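Ticket: Label printer drops jobs after about 32 labels
Status: Open, waiting on customer
Product: Dretell desktop label printer, USB, used with Kusness Stock
Priority: Normal

Customer report

Printer stops partway through any batch bigger than a couple of dozen labels. The status light goes from green to amber, the queue in Windows still says "Printing", and nothing more comes out. Turning the printer off and on brings it back, but the rest of the batch is gone and has to be sent again from Kusness. Small jobs are fine. We normally run 1,000 labels on a Friday and right now that is taking most of the afternoon.

First reply from support

Please confirm the driver version, the label stock, and whether the printer is plugged into the computer directly or through a hub. Please also print the configuration page (hold Feed until the light blinks twice) and attach it.

Customer update

Driver is the one from the Friesen download page, installed in January. Stock is Wonier 2 inch matte, same as always. It was on a hub. Moved it to a port on the back of the PC and ran the batch again. Stopped at label 32. Ran it a second time and it stopped at 32 again.

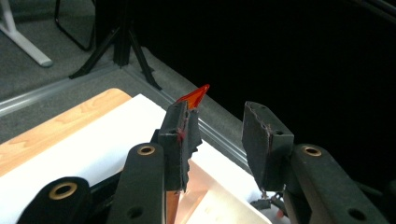

I also tried a different USB cable, the short one from the scanner. No change. Printing from Notepad works, but I can't get a long enough job out of it to be a fair test.

Support

Stopping on the same label both times points to the data and not the cable or the port. The printer has the buffer set to "Hold job", so the printer tries to take in the whole batch before releasing memory. Please change the following:

Open the printer's Properties, then Advanced.
Set spooling to "Start printing immediately".
On the Device Settings tab, change Buffer from "Hold job" to "Stream".
Click Apply, turn the printer off, wait ten seconds, turn it back on.
Send the same batch again without editing it.

If the Buffer line is grayed out, close Kusness first. It keeps the driver open in the background even when the main window is minimized.

Customer update

Buffer was grayed out. Closed Kusness and could change it then. Batch got to 900 and stopped. Light stayed green this time, so it looks like a different problem. The queue was empty and Kusness says the job finished.

Support

Agreed, that is a separate issue. Kusness has its own limit on labels per job and it closes the job without a warning when it gets there. Go to Settings, Output, Job size and check the number. If it says 900, raise it or tick "Split large jobs" – the second option is safer on older PCs. Labels past the limit are not lost. They stay marked as unprinted and can be picked up with Resume from the batch menu.

Customer update

It does say 900. Ticked the split option and used Resume for the missing ones, and they printed. Will leave this open until the next full batch goes through.

Support

Fine to leave open. If it stops again, please note the color of the light and the last label number before turning the printer off – the log is cleared on restart.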